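Trilstead Shared Workshop, minutes of the gripper build evening

Everyone was welcomed warmly, and the kettle went on before we began. The Trodar group reported that both hand-held grippers are together, and we had a good long talk (perhaps too long!) about where the cables should run. Spending so far is $200. Agreed to keep the hat task for August.
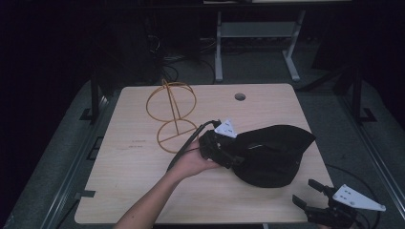
Trilstead, 06/02/2019. Hat held by its edge in the black gripper, yellow wire stand to the left. Action: bring more cable ties.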